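Equipment page - Skerham Shared Workshop
Last revised Tue 18 March

# Dolier arm and hand station

The Dolier station is the workshop's bench for manipulation projects. It is open to all members who have completed the general induction and the separate arm induction. The station was set up by members for a single build, the Birkett sorter, and was later entered in the equipment register so that other projects could make use of it. It carries register number 63.

## Purpose of the station

The Birkett sorter is a home-scale project in which a robot hand is taught to place small wrapped items into a divided tray and to take them out again. Lionel Wragg leads the build and is the named contact for the station. Members who wish to work on the sorter itself should write to him before booking. Members who wish to use the station for a project of their own may book directly, provided that the sorter's trays and contents are returned to the place in which they were found.

## What is provided

| Item | Notes |
|---|---|
| Robot arms | Powered on by a key holder only |
| Jointed hand | Fitted to one arm; not to be exchanged without approval |
| Two-finger gripper | Fingers may be changed by inducted members |
| Wrist cameras | Calibration file stored on the station drive |
| Compartment trays | Cardboard, for practice and recording |
| Work tables | To be kept in their marked positions |

Laptops are not provided. Members bring their own and connect through the cable labeled Jurthorpe, named after the member project that supplied the control software. The software is installed from the station drive and requires 20 gigabytes of free space.

## Preparing a session

The tray is placed within easy reach of the hand and loaded by a person standing across the table. Wrapped items should lie flat in their slots, with no loose ends of paper above the dividers. The person loading the tray is to say "clear" aloud and withdraw both hands before any motion is started from the laptop. A second member must be present throughout and must remain within reach of the stop control.

Floor space matters as much as table space. The gripper is able to travel beyond the edge of the tables, and stands, bags and folded equipment should be moved outside its reach before power is applied.

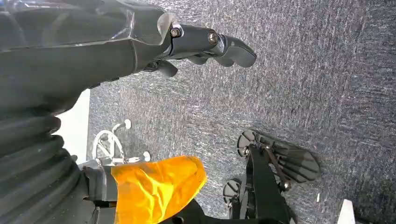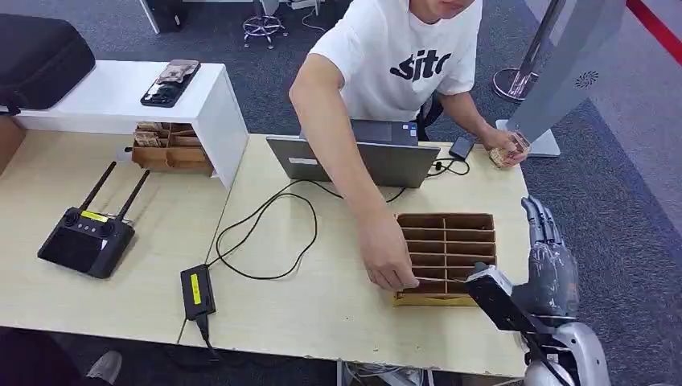

Cables are to be routed toward the rear of the tables where their length allows. A cable that must pass over the front edge should be secured with the clips kept in the station drawer. Power adapters may rest on the table during short sessions, but they are not to be stacked or covered.

## Operating limits

- Speed is held at the workshop setting. Requests to raise it are made in writing to Mr. Wragg.
- Liquids, glass and blades may not be handled by either the hand or the gripper.
- Sleeves on the moving joints are to be inspected for splits at the start of each booking.
- Sessions run for a maximum of 2 hours, including setup and packing away.
- The arms are never left powered while the station is unattended - this includes short breaks.

## Recordings

Sorter sessions are recorded so that the software can be trained on them. The present set holds 2,332 recordings, each covering the placing or removal of a single item. Members may copy the set for personal projects. New recordings should be saved under the member's own folder and named by tray type and slot. Recordings that show the face of a person who has not given consent must be deleted before the folder is closed.

## Known faults

The wrist camera on the gripper loses its connection when the arm is folded tightly. Extending the arm and restarting the camera service restores it. The outer dividers of the older trays have softened with use and should be replaced when a slot no longer holds its shape. Flat cardboard for new trays is kept in the rack beside the laser cutter, and the cutting file is on the station drive under "trays".

A replacement set of gripper fingers is on order and is expected in May. Until then, members are asked to leave the present fingers in place unless a project requires otherwise.

## Booking

Bookings are made through the members' calendar under "Dolier". Cancellations should be entered as early as possible - the station is in steady demand on evenings and weekends. Damage of any kind, however slight, is to be entered in the station log before the member leaves the building.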